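Préhension manuelle : la consigne Roltside passe en révision 3

Mercredi 25 juillet 2018

La révision 3 de la consigne Roltside relative aux pinces tenues à la main remplace la version précédente pour toutes les équipes de Skernus et de Zekau. Elle porte sur la saisie d'emballages rigides étiquetés et sur leur mise en boîte.

Le contrôle des patins se fait désormais en début de séance et toutes les 80 prises. Un patin fendu, décollé ou gras est remplacé ; le nettoyage au solvant n'est plus admis. Les deux patins d'une même pince sont changés ensemble et l'opération est portée au registre.

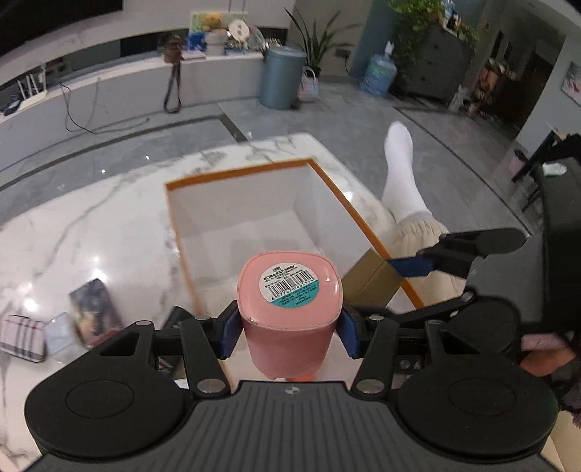 Pour les contenants cylindriques, la prise est latérale, doigts symétriques par rapport à l'axe, couvercle vers le haut. Les doigts ne recouvrent pas le code-barres. L'ouverture de la pince avant approche dépasse de 8 mm le diamètre de l'objet. En cas de glissement, l'opérateur repose l'objet et reprend le cycle au début ; une correction en l'air est enregistrée comme prise non conforme.

Lorsque deux pinces sont engagées sur le même plan de travail, une seule franchit à la fois le bord de la boîte de destination. L'autre reste à l'extérieur jusqu'au dégagement complet de la première.

Le guide Nomura reste applicable pour le serrage, à l'exception du point 38, supprimé. Les fiches de poste seront rééditées en octobre. D'ici là, la révision 3 prévaut en cas de divergence.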